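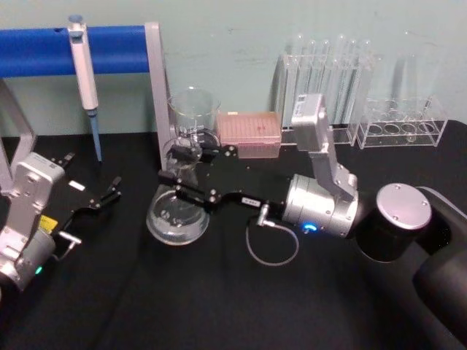

Jamie Oakley once told me that a bench tells you how the afternoon will go before anyone has measured a thing, and I've been repeating it to new classes ever since. So that's where this chapter begins, with the bench, and we'll get to the measuring in a few pages.

Chapter 8
Setting Out Your Bench

When I started at Clistlow I was dreadful at this. I'd put the flask down wherever my hand happened to be, then go hunting for a beaker with my elbow an inch from a rack of test tubes (you can guess how that went, and how often!). What cured me was having a place for everything and sticking to it, even on the dull days.

Let's start with the pipette. It hangs on its stand, upright, tip pointing down, and it goes back there every single time you let go of it. Lay one flat with liquid inside and the liquid can run up into the body, and then you've a cleaning job on your hands. Keep the tip box close by with its lid shut until you want a tip.

Tall test tubes live in a rack, towards the back. I like the ones in use in one rack and any odd tube in another, so I'm never squinting at a row wondering which I've filled. Flasks are steadier than tubes, thanks to that wide bottom, but pick one up by the neck when it's full and you'll feel how much it wants to swing. Start with a shallow layer and get used to it.

Before you read on, clear a table at home and set out 16 cups and a jug so that you can reach each one without crossing your arms. It's harder than it sounds, and we'll use your layout in Exercise 1.

Shares 102 | Comments 8

Related
Reading a Curved Water Line
The Birkett Method for Labels
Washing Up Glassware
Caltico Workbook: Answers to Chapter 7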